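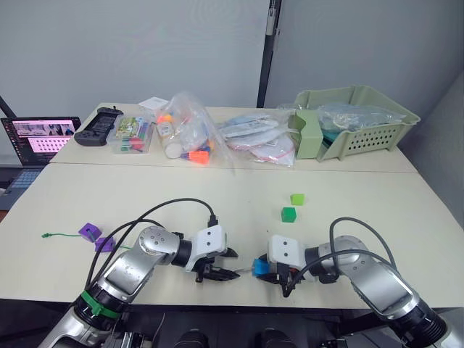 Patio pavers rocking + white haze, Tidden job

Opened by: Razia Rind
Status: closed, see last entry
Product: Mudix concrete pavers, charcoal, on a sand bed. Jointing sand is Firberg.

Problem as reported
Customer says pavers near the back door rock when you step on them. Also a chalky white film over most of the patio, worse after rain. Laid last fall by the customer's own builder, not us. Wants to know if the pavers are faulty and can he have new ones.

Entry 1
Phoned him. Pavers are not cracked. Rocking is only along the house side, where the downspout lets out. Asked what is under the sand. He doesnt know. Asked him to lift one and look.

Entry 2
He lifted one. Sand is thin on one side and there's a hollow you can get your fist into. Under that he hit clay, no crushed stone at all. So no base. Sand straight on clay, and a downspout emptying on top of it. Water has been carrying the sand off.

Told him new pavers would do the exact same thing. Not happy but took it ok.

Entry 3
White film. Sounds like efflorescence, salts coming up out of the concrete. Builder told him it was leftover jointing sand and to hose it down every night. He has been doing that. Stop doing that. More water in, more salt out.

Asked him to try one paver:
- let it dry fully
- stiff dry brush, no wire
- sweep up what comes off, don't wash it back into the joints
- wait and see if it returns
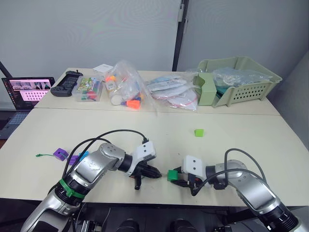

Bench, both arms, green cube on the right.

Entry 4
Test paver brushed up fine, he says. Faint bloom back a few days later, much lighter. Normal. He asked about acid cleaner. Said hold off, it can take the color out of charcoal and you can't put it back. If he insists, the proper efflorescence remover, in a corner first, following the label.

He also asked about sealing it now to "lock it in". No. Seal over the haze and you're stuck looking at it. Wait till it stops coming back.

Entry 5
Fix for the rocking section, sent by email:
1. Move the downspout first. Extension or a drain, whatever, just away from the patio.
2. Lift the pavers on the house side, back to where they sit firm. Stack in order, there are cut ones at the wall.
3. Dig out the soft stuff. Base needs 8 inches there, his clay is bad and it stays wet.
4. Crushed stone in thin layers, 2 inches at a time, plate compactor on each. Not all in one go. People always do it in one go.
5. Screed the bedding sand, don't use it to fill low spots.
6. Relay, slope away from the house, check with a long level.
7. Edge restraint. He has none on that side either!
8. Sweep in the jointing sand when everything is bone dry.

Entry 6
He rang Sunday, left a message. Compactor rental is 200 for the weekend and can he use a hand tamper instead. Called back. For a couple of square feet, yes. For this, rent the machine. Builder quoted him 800 to redo the strip and wouldnt say what base he'd use. Told him to get that in writing before paying anybody.

Entry 7
Done, he did it himself with his brother in law. No rocking. Downspout now runs to the flower bed. Haze still there in the shade but fading. Closing, reopen if it moves after the winter. Pavers not faulty, no claim to Mudix.

Comments

ghumman_yard: same thing with mine, no base whatsoever. How long before you sealed?

Razia Rind: Leave it a full season if you can. Seal when brushing brings nothing up any more.

patiodad: Vinegar worked for me on the white stuff

Razia Rind: It's still an acid. Go easy on dark pavers and test where it doesnt show.

K. from the corner lot: Can the old bedding sand go back in or do I need new? Mine has clay all through it

Razia Rind: New. Clay in it holds water and you'll be lifting them again.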